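Part 5: Swapping the fingers and checking the wrist camera

Okay, so your arm is bolted down, the controller is talking to your computer, and you've got both sets of fingers out of the box. Now comes the part I like best! I've run this setup with the stock Drotel fingers and with the Mallitz ones (longer, stiffer, a bit of a pain to mount), and I still switch back and forth depending on what I'm picking up. Do the whole section once for each set, even if you're sure you already know which one you want.

Mounting the fingers

1. Park the arm and cut power to the gripper. The controller can stay on.

CAUTION: Don't try to pull the jaws open by hand while the gripper has power. It will pull back, and it's stronger than you are.

2. Take out the two screws on each finger and slide the old one straight off. If it sticks, wiggle it side to side (no pliers, please, I've chewed up a finger that way).

3. Slide on the new finger with its angled tip pointing away from the wrist and the slant facing the other finger. Snug the screws and leave them a quarter turn loose for now.

4. Power the gripper back up, close it slowly from the Ultent panel, and let the tips find each other. Then tighten all the screws.

Checking the camera view

5. Open the wrist camera window and set a cup on the table. I like a tall, straight-sided one with an outside color that stands out from the tabletop, so you can tell at a glance where the edges are.

6. Jog the arm until one fingertip is almost at the side of the cup. You want both tips in view at the bottom of the picture, with a clear gap between them. Don't worry if the table looks tilted. The camera turns with the wrist, so it'll do that all day long.

With the red cup and both black fingers in view, mine came out like this:
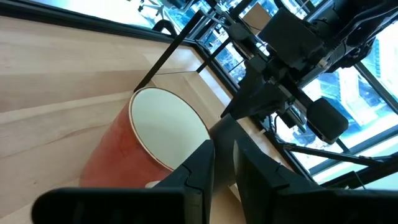
Note: If you have a big window nearby, check the view at the time of day you plan to work. I set my exposure at 5 in the evening once, came back the next morning, and everything dark had turned into one black blob. Locking the exposure on the cup and leaving the window to blow out has worked fine for me.

Running the grip test

7. Load the test routine and set the grip force to 29 percent.

8. Run 13 picks in a row without touching the cup in between. Write down every slip, even the tiny ones where the cup only turns a little.

9. Swap fingers, go back to step 1, and do it again with the same cup and the same force. I know, I know, but a comparison with two different cups won't tell you much.

Note: If the Mallitz fingers keep nudging the cup over, slow the approach before you touch the force setting. They reach farther than the Drotel ones, and the offset saved in the Van der Merwe controller doesn't update when you swap. You'll find it under Tool, then Length.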